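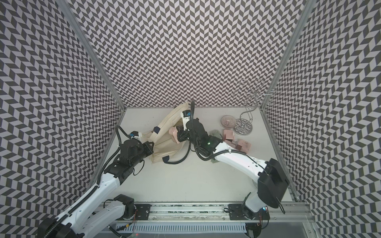 Tempo de leitura: 4 minutos

O defeito mais frequente num revestimento de parede impresso é uma diferença de altura entre faixas contíguas, visível apenas depois de seca a cola. O responsável técnico da Savel, que fabrica papéis de parede de base não tecida para escritórios, hotéis e edifícios escolares, trata destas reclamações desde que entrou na empresa e pediu para falar sem indicação de nome. A conversa decorreu na sala de ensaios, em novembro, com o humidificador ligado.

A primeira pergunta foi sobre o suporte. A Savel trabalha com um não tecido de 166 g/m², fornecido pela Pruvost em bobina, com mistura de celulose e poliéster. "O papel tradicional dilata quando absorve água e contrai quando seca. O aplicador tinha de respeitar um tempo de impregnação, sempre igual, faixa a faixa. Se deixava uma faixa mais tempo na mesa, essa faixa ficava mais larga e mais comprida do que a seguinte." No não tecido a cola vai diretamente para a parede e a variação dimensional é muito menor. Muito menor, insiste, e quem lê nas fichas que é nula devia pedir o relatório de ensaio.

A largura útil é de 565 mm, depois do corte das margens. O valor vem do diâmetro dos cilindros antigos e manteve-se quando a impressão passou a digital, para que as coleções em armazém continuassem compatíveis. Pergunto se uma faixa mais larga não reduziria o número de juntas. "Reduz as juntas e aumenta o erro em cada uma. Uma faixa larga com o prumo mal tirado no topo chega ao rodapé com um desvio que já não se consegue absorver."

Os motivos geométricos são os que mais trabalho dão. Uma folhagem irregular tolera uma junta mal acertada; uma espinha, não. O olho segue a linha quebrada ao longo da parede e deteta a interrupção à distância, sobretudo a preto e branco. A tolerância interna para este tipo de desenho é de 2 mm no rapport vertical, medida no comprimento total do rolo, e o entrevistado considera-a generosa. "Se o erro for constante, o aplicador compensa. O problema é o erro que muda a meio do rolo, por variação de tensão na bobinadora."

O contraste levanta outra dificuldade. O preto exige mais carga de tinta do que o branco, que é o próprio fundo, e as zonas carregadas secam de forma diferente das restantes. Com humidade elevada o rolo ganha ondulação nas arestas. A Savel resolveu parte da questão com um preto composto, de menor carga total, à custa de alguma profundidade de cor. Nem todos os clientes aceitaram a troca — um gabinete de projeto devolveu a primeira amostra com a indicação de que lhe parecia cinzento.

Passamos aos cantos. A regra da casa é nunca dobrar uma faixa inteira num canto interior: corta-se com uma pequena sobra, aplica-se, e recomeça-se na parede seguinte com um novo prumo. O desenho perde sempre alguma continuidade nesse ponto. "As paredes não estão em esquadria. Pode estar a obra impecável, o canto não está." Onde existe um perfil vertical a cobrir o encontro, a descontinuidade fica escondida e a discussão termina ali.
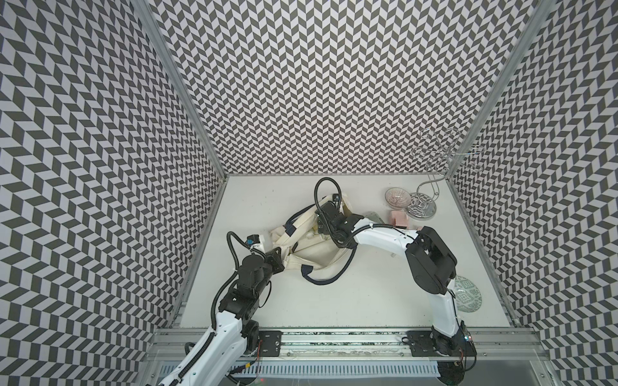 Padrão em espinha a preto e branco, com perfis de alumínio nos cantos.

Sobre colas, a resposta é mais curta. A gama recomendada é a Prolus, em pasta pronta, aplicada a rolo e sem diluição. As reclamações por descolamento têm quase todas a mesma origem: gesso cartonado sem primário, que retira água à cola antes de haver aderência. A empresa passou a imprimir essa indicação na etiqueta do rolo, em corpo maior do que o número de lote. O efeito foi modesto. Os aplicadores, diz, leem a etiqueta para conferir o lote e deitam-na fora com o plástico.

O lote, aliás, é a única coisa que pede para sublinhar. Dois rolos da mesma referência e de lotes diferentes podem ter um desvio de cor que ninguém vê na mão e que aparece com luz rasante ao fim da tarde. Numa encomenda grande, a verificação tem de abranger 100% dos rolos antes de se abrir o primeiro. "Depois de cortado, não há reclamação possível. Está escrito nas condições de venda e é a cláusula que mais vezes tenho de ler ao telefone."

Quanto ao que vem a seguir, a Savel prepara uma coleção lisa com textura mineral, de nome Clovora, sem rapport e por isso sem acerto. Pergunto se isso elimina as queixas. Responde que num liso se vê a junta em si, a sombra da aresta, e que o ensaio em curso é sobre o ângulo da lâmina de corte. Os provetes estavam colados na parede do fundo, à espera da leitura das cinco.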